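How to fold jeans on a table so they stay flat in the drawer?

14 comments

Hello everybody. I have a small problem with my jeans and I hope someone here has more patience than me. In our apartment we have only one chest of drawers, and the jeans drawer is 10 inches deep on the inside. I want to put six pairs in it, standing up like books, so that I can see each one when I open. My mother always folded trousers in half and put them in a pile, and I learned it the same way, but with a pile I take always the top pair and the others I forget.

I tried the standing method three evenings already. With thick dark jeans it works. With my light ones, which are old and very soft, the packet opens again and falls on the side. I fold on the wooden table in the kitchen because the bed is too soft. I think I do something wrong at the top part, near the pockets, because it is always thick there and the legs are thin. 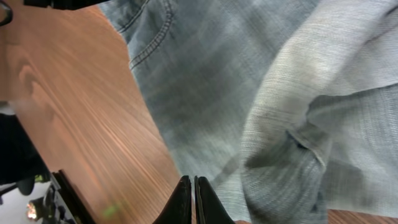
Duvby, November

The curved seam with the two rows of stitching is the place I mean. When I lay the jeans down, the denim makes a fold next to it and a small pucker, and if I press it with my hand it comes back. Should I pull the pocket lining out first, or push it in deeper? Also I do not know if the pointed part at the seat should be folded in before the legs are put together, or after. I saw both ways explained and each person was very sure.

And one more thing. When I fold the leg up, where must the bottom hem finish? If I bring it exactly to the waistband, the packet becomes very fat on one end. If I stop before, it looks not so nice but maybe it is better. I don't iron jeans and I would like not to start now.

Thank you in advance, and sorry for my long text. English is my third language.

tablefolder
Shared 6 times

Mengal

Hello tablefolder, I also write in a foreign language, so we will understand each other well.

I worked four years in a shop with secondhand clothes and we had one wall only with denim, 394 pairs at the last inventory. So I have folded some jeans in my life. I will try to explain in the order I do it.

First close the button and the zipper. Many people skip this. If the waist is open, one side moves over the other while you fold and you get exactly this pucker near the pocket.

Then put your hand inside each front pocket and push the lining down and flat. Do not pull it out. If the lining is rolled in a ball inside, you can press from the outside as long as you want and it will come back, as you wrote.

Lay the jeans with the front up and smooth with the flat hand from the waist to the legs. I go always in this direction, then the extra fabric travels to the hem, where it can do no harm. Old soft denim needs that you do it two times.

After this, put one leg on top of the other so the back pockets are outside. Now the pointed part at the seat is sticking out. Fold it in now, after the legs are together. If you do it before, each layer has its own small triangle and the middle gets thick. I know that others do it before. For a pile it makes no difference, for standing it does.

Now the length, and here is my answer about the hem.
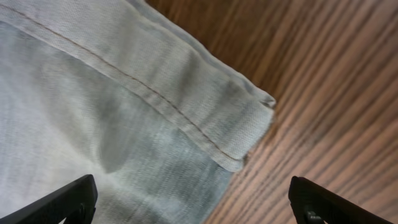 1. Stop the hem before the waistband. The hem is a thick rolled band and the waistband is thick also, so when both lie in the same place you have the fat end. I leave a space as wide as my palm between them. The rolled edge should lie flat across its full width, so look at the corner, because on worn jeans the corner likes to turn outward and then it catches on the next pair in the drawer. If there is a little fray there you can cut the long threads, but please do not cut into the fold.

2. Fold the closed end (where the knee is) up in thirds, toward the waist. Press each time with the forearm, not only with the fingers.

3. Tuck the last part into the space you left. This is what holds a soft pair closed. With stiff jeans you don't need it.

4. Put the packet in the drawer with the round fold up and the open edges down. Measure one packet before you do all. If it is higher than your 10 inches, fold in four parts and not in three.

For six pairs, put the thick ones at the two ends and the soft ones in the middle. They stand because the neighbors hold them. When you take two pairs out for the laundry the others will fall a little, this is normal, and you can put a rolled sweater in the hole until they come back.

It is good that you use the table. On a bed I could never do it.

Was this useful? 200 people said yes

Fidano

I just roll them. Start from the waist, go down to the hem, finish. It takes more space, maybe, but in my drawer it is fine. For travel I do the same.

2 comments

tablefolder

Thank you both! I tried now the way from Mengal with the lightest pair and the lining was really in a ball, on both sides. After I pushed it flat the pocket part stayed down. The tuck I had to repeat, because first I left the space too small and the leg did not go in. Now it stands alone on the table, also without neighbors.

Rolling I have tried before, but my drawer does not close then.

One small question is still open for me: do you fold the same for jeans with a wide leg? My sister left one pair here and it does not want to become a rectangle.

Mengal

For the wide leg, fold the extra width in from the side first, along the full leg, until it is as narrow as at the thigh. Then continue from the length step. It will be a thicker packet, so put it at the end of the row.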